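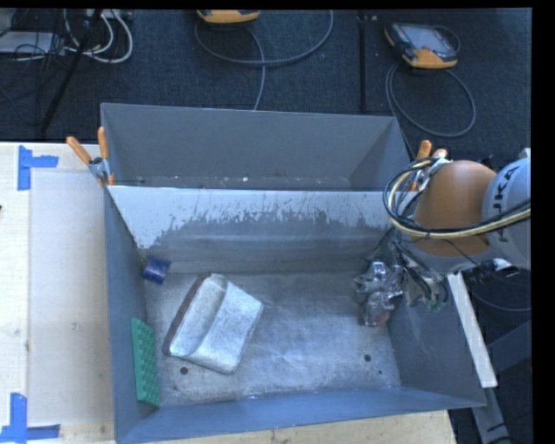
Storage bin

A storage bin is an open or lidded container used to hold loose goods, parts or household items in one place. Bins differ from crates and boxes mainly in how they are used. A crate is generally built for transport and a box for closing up, while a bin is meant to be reached into many times over its working life. The word comes from an Old English term for a manger or crib, and it was long applied to fixed wooden enclosures for grain before it came to mean a movable container.

Materials

Early bins were made of wood, wicker or stoneware, according to what was available locally. Sheet metal became common in workshops during the nineteenth century, as rolled steel grew cheaper and tin-plated and galvanized sheet could be bought in standard sizes. Metal bins resist heat, oil and sharp edges, and a dented one can often be hammered back into shape. Their main weakness is the surface. Paint and plating wear away where goods rub against the walls, and bare steel will rust if it is kept in damp air.

Molded plastic bins spread after the middle of the twentieth century. They are light, quiet to handle and simple to wash, but some types grow brittle in cold or in strong sunlight. Cardboard bins are used where the contents change often or where the container is expected to be thrown away.

Shape and size

Most bins have walls that lean slightly, so that the opening is wider than the floor. This taper allows empty bins to be nested for storage and makes small items easier to scoop out. Straight-sided bins hold more for the same floor area, but they cannot be nested. Stacking bins have a rim or set of feet that locks into the bin beneath, and hopper-front bins have one low wall so that the contents can be reached while the bins are stacked.

Sizes are usually chosen to fit a shelf or a pallet. A shallow parts bin may be 400 millimeters long, while bins for bulk goods can be as large as the pallet they stand on. Bins placed side by side are commonly separated by a narrow gap, which leaves room for the fingers when one is lifted out.

Use in trade and industry

Bins are found in warehouses, post offices, repair shops, laundries and stores. In order picking, a worker takes goods from a stock bin and places them in a second bin assigned to a customer. The regional depot at Zuddale arranged its picking aisles on this plan, with 40 bins to each bay and a printed label on every shelf edge. The Ballotell works adopted a two-bin system for fasteners, under which the second bin is opened when the first is empty and the empty bin itself serves as the order for new stock.

Soft goods such as pouches, padded envelopes and folded cloth call for wider bins than hard goods of the same weight. They do not settle evenly, and they may catch on a rough seam. Manufacturers often fold or roll the top edge of a metal bin to protect both the goods and the hands of the user.

Care and repair

Bins are normally emptied and wiped out on a fixed schedule. Dry dust is removed with a brush before any liquid is used. Flaking paint should be scraped back to sound metal, primed and recoated, and the bin should be left to dry fully before it returns to service. Bins used for food are kept apart from all others and are replaced when the inner surface is damaged.

Collections

The trade museum at Rullorow holds 87 bins from workshops and stores, most of them steel. The Shakya collection is smaller, with 67 pieces, and is known mainly for its wooden seed and grain bins. Both keep sample labels and catalog pages with the containers.

See also

Basket
Crate
Hopper
Pallet
Shelving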